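Visit to the Aver lab, Ivstead
24 December 2020

We got in to see the Aver group before they shut down for the holidays. Dong-hyun Cheon met us at the side entrance on Yeom Street and took us up to the second floor, where most of the work happens at desks. The group is building a set of kitchen examples for a learning system they call Skullby, and for now all of it is gathered in simulation.

An operator wears a headset, holds a controller in each hand and drives a two-armed robot through a rendered house. Every run is logged, arm positions and views together. The task that afternoon was the appliance rack: get the door open, reach in with the right arm and bring the gripper to the front edge of the rack.

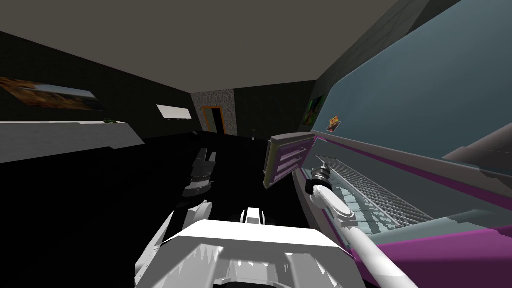
Cheon said the colours, wall finishes and pictures get swapped between houses so the system doesn't learn to look for one particular kitchen. Purple trim turns up in some and plain grey in others. The layout changes as well, though less often, as each new one has to be checked for spots where the arms get stuck.

The total stood at 2502 accepted runs when we visited, with 357 more waiting for review. Operators work in blocks of 50 and then take a 10 minute break. Ragnvald Magnusson does most of the reviewing. He throws out any run where the gripper passes through a surface, and he also marks down long pauses. He played us a few rejects at double speed.

I had a turn with the controllers. Judging depth was harder than I expected and I bumped the door twice. My runs were not kept.

They reopen in January. Visitors need to email ahead, and parking is on the street only.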